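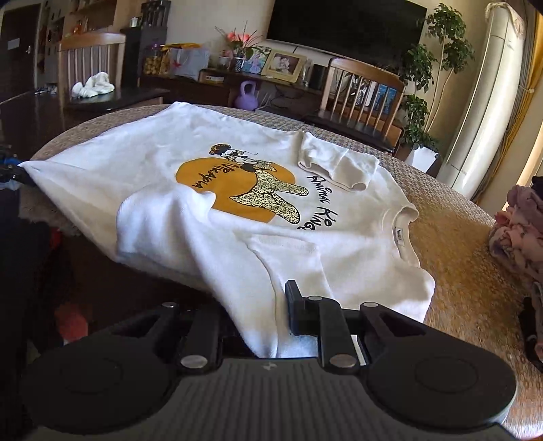 Ticket 277: sizes vanish from my listings when I save
Opened by Davina Lennox, 5/21/24
Status: waiting on customer

Hi again! So I'm listing a pile of secondhand kids' and grown-up tees in my Takilcombe shop, and every time I hit Save the size box goes blank. The price stays, the title stays, the photos stay, just no size. I tried it in 2 browsers and on my phone (same thing on all of them), logged out, logged back in, cleared the cache, the works.

Reply from Bogumił Pietrzak, support
Hi Davina, is there anything in the Condition notes box on those listings?

Davina Lennox
Oh, loads! I write a small novel in there, washing tips and all. I cut one down to a couple of lines just now and the size stuck! Is there a limit?

Bogumił Pietrzak
Yes, 3,000 characters, and past that the form drops the size field without a warning. I've passed it to the developers. Could you trim another one and tell me if it saves?

Davina Lennox
Will do after lunch, I've got 132 of these to get through!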